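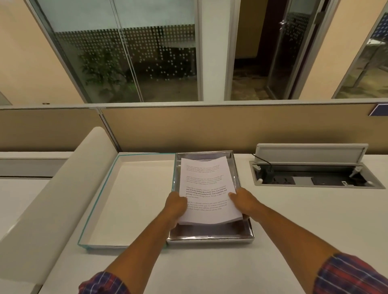 Tisness Reading Support Project
Progress report to the Watar Fund, second period

This report covers the months up to August. The grant pays for printed reading sheets for adults who are learning to read or coming back to it, and for the sessions where the sheets are used. You asked us to say plainly whether the money is doing what we told you it would. My answer is that part of it is, and I would be careful with the rest.

Printing and delivery

We printed 2,000 sheets and handed out 800. The first number looked good in our last report and I now wish we had led with the second. Most of the remainder is in the storeroom at Tai. Some of those texts are too long for a beginner, and the ones on household bills were out of date before the boxes were opened. We should have printed in small batches from the start and are doing so now.

Sessions

Sessions ran at 3 sites: Tisness, Tai and Wemo. Attendance at Tisness held up through the summer. Wemo did badly. The room is upstairs, the bus stops early, and the 7 p.m. start was chosen to suit us. I have seen it suggested that low turnout there shows low need. I don't believe we have any evidence for that, one way or the other.

Results

Learners who finished the course say they feel more confident. We reported the same thing last time and I would not put much weight on it. People are polite to the person who has been teaching them, and those who dropped out were never asked. The short reading check we promised was given at only 2 of the sites, using different texts, so the scores can't be set side by side. No table is attached for that reason.

Slower texts, with wide spacing and one idea to a paragraph, do seem to be picked up more often than the dense ones. Tutors at both Tisness and Tai noticed it separately. It may also be that tutors like them better and put them on top of the pile.

Spending

Printing is over budget and travel is under. We ask to move the unspent travel money to a ground-floor room in Wemo. We are not asking for more sheets.

Next period

Same reading check at every site, first week and last week. Phone calls to learners who left. An earlier start in Wemo, if the room can be had. The old bills texts will be recycled.

Project lead, Tisness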